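Section 4: Looking After Your Hand-Held Grippers

Your Flarnosar grippers will spend their days being squeezed, swung, set down and picked up again, and they hold up to it beautifully if you give them a few minutes of care. This section covers the finger pads, the marker cube and the pairing check. Work through it before your first recording day, and come back to it whenever a unit starts to feel off.

You will need:
The 4 mm hex key from the Inetley tool pouch
A soft, lint-free cloth
Plain water
A spare pair of finger pads (order code SK-1178)

4.1 Checking and changing the finger pads

The pads are molded from Skusik rubber, a wonderfully grippy material that also loves to collect dust. A dusty pad slips, and a slipping pad spoils good takes.

1. Switch the gripper off and wait for the status light to go out.
2. Open the jaws all the way.
3. Wipe each pad with a damp cloth, working along the ribs. Let the pads air dry.
4. Bend each pad gently with your thumb. Look for splits at the base of the ribs and for shiny, worn patches near the tip.
5. If you find either one, loosen the retaining screw two turns and slide the pad straight out.
6. Push the new pad in until it clicks, then tighten the screw until it just stops.
7. Repeat on the other jaw. Always change pads in pairs.

CAUTION: Do not use alcohol or solvent wipes on the pads. They harden the rubber.

CAUTION: Keep your fingers out of the jaws whenever the gripper is on.

Note: New pads feel stiff at first. Open and close the jaws 40 times before you run the grip test in 4.3. You'll feel them loosen up nicely!

4.2 Cleaning and seating the marker cube

The tracking software finds each gripper by the printed pattern on its cube, so a clean face and a firm mount make all the difference.

1. Wipe every face with a dry part of the cloth. Don't rub at the corners, where the print can lift.
2. Hold the gripper by the body and try to wiggle the cube. There should be no play at all.
3. If it moves, snug up the mounting screw under the cube and try again.
4. If a face is scratched through the print, replace the whole cube. Stick-on patches throw off the angle readings.

Note: Cubes are matched to their grippers. The last digits of the two serial numbers must agree (for example, 3447 on both).

4.3 Pairing check

This is the fun part, when both units come alive together. A second pair of hands at the table makes it go faster, but you can do it alone.

1. Put on the headset and tighten the strap until it stays put when you nod.
2. Turn on the left gripper, then the right. Wait for both to show as Ready in the Dönmez console.
3. Hold one gripper out in front of you with the cube in view of the headset.
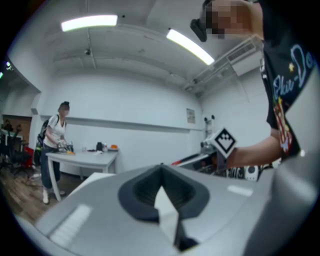 Figure 4. Gripper held out at mid-height, marker cube exposed. A second gripper in the foreground shows the ribbed finger pad.

4. Tilt the gripper slowly to each side. The outline in the console should follow smoothly, with no jumps.
5. Close the jaws on the foam test block and lift it. Hold for a slow breath, then set it down.
6. Repeat steps 3 to 5 with the other gripper.
7. Press Save Check. The console stores the result under both serial numbers.

If the outline jumps, turn so that no ceiling light reflects off the cube and try step 4 again. If it still jumps, go back to 4.2.

If the block slips, go back to 4.1 and look at the pads once more. The retaining screw is the usual culprit.

Note: Store the grippers with the jaws open. Pads left pressed together overnight can take a set.

Continue to Section 5, Charging and Storage.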